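Plutham Adopts House Rules for Household Robots in Shared Buildings

Residents of the Plutham housing cooperative will have a written set of rules for robots working in apartments and common rooms, after members voted on Wednesday to accept a text that had been in draft since May.

The rules cover two-armed walking machines and smaller wheeled units that do tidying, laundry and light cleaning. They apply to robots owned by the cooperative, robots rented by residents and robots brought in by service firms. Robot vacuums and lawn mowers are left out.

Venla Ojala, who led the drafting, told members before the vote that the cooperative had been getting by on manufacturers' manuals and good manners. The manuals say a good deal about charging and software updates, she said, and very little about what happens when a machine is working in a room with a neighbor's child in it.

"We wanted four pages that a person could read over breakfast," Ojala said. "The first draft was much longer and I don't think anyone finished it, including me."

The final text runs to 4 printed pages. It opens with a section on who is in charge. Every robot at work must have a named adult responsible for it, and that person must be in the building. For the first ten sessions in a new home, the person must be in the same room and within reach of a stop control. After that, the resident may sign a form allowing the robot to work with the responsible person elsewhere in the building.

Some members wanted the supervised period cut to two sessions. Anneli Heiskanen, who lives on the third floor of the Platgate building, spoke against the change and it was voted down. She said two sessions would barely cover a kitchen and a hallway, and that most homes have a room or two that gets missed on an ordinary visit.

The second section deals with space. Before a robot starts, the floor has to be clear of cords, shoes and toys along the path it will use. People and pets are to stay at least 10 feet from a walking robot while it is carrying something, and may come closer once it has put the item down and come to a stop. Doors to stairwells must be shut. Balconies are off limits altogether, a point on which the draft had been silent until a resident raised it in writing. 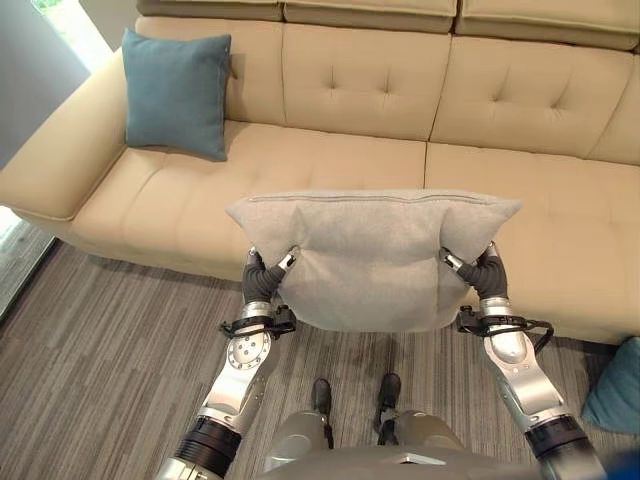 Handling of household items takes up the longest section, and it was the one that drew the most comments. The rules sort belongings into three groups: soft goods, hard goods and items a robot may not touch. Soft goods come first in any new home, and a robot has to finish a full session with them before it is allowed to move on. Throw pillows are named in the text as a suitable first task, with a preference for a two-handed hold, one gripper on each side, as with the gray cushion held in front of the beige sofa. The text accepts that a soft item will bow and crease when pinched this way, but says the grip should be no firmer than is needed to keep hold of it. Items with zippers, buttons or beads are to be gripped on plain fabric where possible. Leather and other smooth upholstery should not be used as a place to brace or lean an arm.

Hard goods include dishes, books, lamps and small appliances. A robot may handle these only after the resident has walked through the home with the responsible person and pointed out anything fragile. Glassware is allowed one piece at a time. Anything heavier than the robot's rated load for one arm must be lifted with both, and anything over the rated load for both arms must be left for a person.

The third group covers medicine, knives, lit candles, hot cookware, aquariums and anything containing a live animal. Residents may add to the list for their own homes, and the additions have to be kept on paper near the front door. They may not shorten it.

A clause on musical instruments was taken out before the vote. Two residents who own pianos had asked for it, and two others felt it belonged in each home's own list. The members settled on the second view after a short discussion.

The section on carpets and floors is brief. Walking robots must have clean soles before entering an apartment, and wheeled units must have their wheels wiped. Loose rugs are to be rolled up or fixed down. Fitted carpet is allowed, but the responsible person has to watch the robot cross it once in each direction before work begins. Wet floors are not allowed for either type.

Cameras and recordings have a section of their own. A robot may use its cameras to do its work. Recordings may be kept only if every adult in the home has agreed in writing, and the agreement has to say who will hold the recordings and for how long. Guests must be told on arrival that a robot is working. In common rooms, a notice has to go up at each entrance before the machine is switched on, and it has to stay there until the machine has left.

Hiditz, the service firm that runs most of the rented machines in the cooperative, has said it will follow the rules from the first day. The company asked for one change during the drafting, which was to let its staff use a wireless stop control as well as the button on the robot's body. The final text allows this on the condition that both are tested at the start of every session and that the test is written in the log.

The log itself is a single sheet. It records the time, the room, the name of the responsible person, the result of the stop test and any item dropped, damaged or left unfinished. Ojala said the last of these had been her own addition. A robot that gives up on a task often leaves things in odd places, she told the meeting, and the next person through the door ought to know.

Damage claims will be handled by the cooperative's office. Claims of up to $3,000 can be settled there directly, on the strength of the log and a statement from the resident. Larger claims go to the insurer of whoever owns or rents out the robot. A claim made without a log sheet is not thrown out, but the owner of the machine will then have to show that it was not at fault.

Shim, a small wheeled unit owned by the cooperative and used for carrying laundry between floors, will be the first machine to be checked under the new system. Its stop button is on the rear panel, which the rules no longer permit. Stop buttons must now be reachable from the front and from at least one side. The unit will stay out of service until a second button has been fitted, and residents in Platgate have been asked to carry their own baskets in the meantime.

Not all members were pleased with the outcome. One resident said the forms would put off older people who stood to gain the most from having help at home. Heiskanen, who is herself retired, answered that she would rather fill in a form than replace a lamp. Ojala said the office would help anyone who found the paperwork hard, and that large-print copies of the log and the consent form were being made.

A proposal to limit working hours was accepted with one change. Robots may work in apartments between 8 a.m. and 8 p.m. on any day. In common rooms they must be finished by 6 p.m., when the rooms are most often booked. Night work is allowed only in the laundry area, and only for wheeled units.

The rules will be reviewed after one year. Until then, changes can be made by the office only where a fault has been found that puts people at risk, and members have to be told of any such change within a week. Printed copies are available from the cooperative's office and will be posted on the notice boards in each lobby. Residents who already have a robot at home have until the end of next month to hand in the name of the person responsible for it.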